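Lendel opened its doors on 1/26/19, and most of the visitors headed straight for the big screen at the back. Gebremedhin Adugna runs the simulation group there – five people and a rack of computers. His team builds kitchens in software and sets a robot arm to work in them. The job on show was a plain one: a small round object, a bowl and a marble counter. 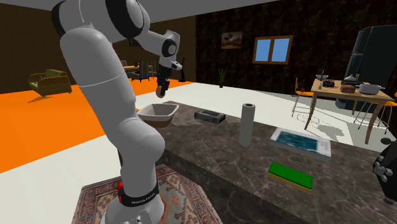

Why practice in a simulated kitchen first? Mistakes cost nothing there, and Adugna can run 500 tries overnight without tying up a real arm.

The kitchen software, called Urkix, has been in use since December. It can swap the furniture, the floor and the lighting between tries. Adugna took questions for 17 minutes, mostly on price, then started the next run.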